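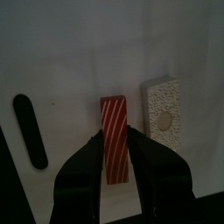
2 min read

Your questions about the Plostent toy library

We get a lot of lovely emails, and many of them ask the same few things, so I've put the answers together in one place (do still write if yours is missing!).

Who can join?
Anyone looking after a child, really. Parents, grandparents, childminders, the auntie who has them on Fridays. You fill in one short form at the desk and then you can borrow straight away.

How many toys can we take home, and for how long?
Up to 2 toys or sets per child, for three weeks at a time. If something has become a firm favourite you're welcome to renew it, unless another family has asked for it.

We've lost a piece. Are we in trouble?
Goodness, no. Have a look down the sofa, let us know, and bring back the rest. We keep a tin of spare blocks in all sorts of colours and can often make up a set from that. There's no fine for a missing piece or two.

Do I need to clean things before returning them?
A wipe with a damp cloth is plenty. Please don't put anything wooden in the dishwasher, even on a cool wash.

Can I give you toys we've outgrown?
Yes please, though we can't take soft toys or anything with a battery. Ask for Cosimo De Luca, who looks after donations.

Are you open in August?
We are, mornings only.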